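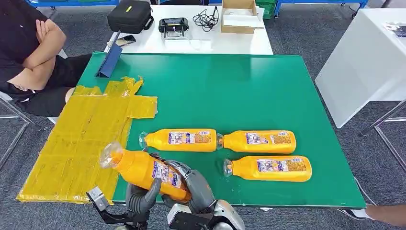 Slide 1. Bottle task, robot's view. Right hand holding one, three on the table.

Speaker notes, Grastau lab day, May 7, 2026

Hi everybody, thanks for staying through to the after-lunch slot. I'm Annick Perron, I work on hand control, and most of what I'm showing you is joint work with Amrit Beaudoin, who is sitting in the second row and will take the hard questions (wave, Amrit).

Leave slide 1 up for a bit. Let people look at the bottles.

So these are the yellow bottles we've been living with since December. Same shape, same label, clear neck at one end. I like them as a test object because they're round, they roll if you breathe on them, and the neck gives you a direction. You can tell right away which way a bottle is pointing, and so can the robot. The ones lying flat are close together, two of them basically end to end and a third right under, and that's the part I want to talk about today. Picking up a single bottle in the middle of a table is pretty much a solved thing for us. Picking one up when its neighbor is a finger's width away is where we were losing.

CLICK

The question. When the policy goes for a bottle in a cluster, does it help to have it choose the grasp first and then move, or should we let it figure out the grasp on the way in? Our old setup, which we call Tridton, picks first. It looks once, commits to a grasp, and goes. The new one, Lachance, keeps re-deciding until the fingers close. Same hand, same camera at the head, same demonstrations behind both.

I had money on Tridton, by the way. Amrit has the receipt.

CLICK

How we ran it. We recorded 490 demonstrations by teleoperation, all with these bottles and this green table, and trained both policies on the full set. For testing we made 15 starting layouts and ran every layout 2 times per policy. The bottle has to come up off the table and end up over on the yellow mat on the left. If a neighbor rolls off the table, the run is a fail even if the bottle in the hand makes it. We argued about that rule for most of a week! I still think it's the right one. Anybody who wants to put this in a real packing station is going to care about the bottle that hit the floor.

(If someone asks about the mat: cardboard with yellow tape over it, wrinkles and all. We left the wrinkles alone so the target would look the same in training and testing.)

CLICK, bar chart

OK so, results. Lachance came out ahead on the crowded layouts, and on the spread-out ones you can't really tell the two apart. Where Tridton goes wrong is mostly the same thing again and again: it picks a perfectly nice grasp, the first finger nudges the bottle on the way in, the bottle rolls a little, and now the grasp is for a place where the bottle used to be. Lachance sees the roll and shifts over. Point at the left-hand bars here, people missed them in the dry run.

It's slower, though. Don't skip this. It hovers. In 3 of the layouts it hovered so long we hit the time limit, and those count as fails in the chart.

CLICK, failure clips, let them play without talking

Things I'm not claiming. It's one object type on one table. I have no idea yet what happens with square bottles, or with anything soft. Every bottle in the set is the same yellow, so color is doing a lot of work for us, and I'd expect trouble on a yellow table. We also haven't separated out how much of the gain comes from re-deciding the grasp and how much is just from looking more often. Amrit has an ablation half built for that, where Tridton gets extra looks but can't change its mind.

CLICK

What's next. Finish the ablation, then mixed objects, then both hands. Right now the left arm is basically along for the ride, and I'd love to have it steady the neighbor while the right one picks.

The code for the layouts and the scoring is in the Gikgate repo under bottles, and the readme is current as of this morning. Please don't use the old scoring script, it doesn't check for bottles on the floor.

Questions. If it's quiet, ask Amrit about the hovering.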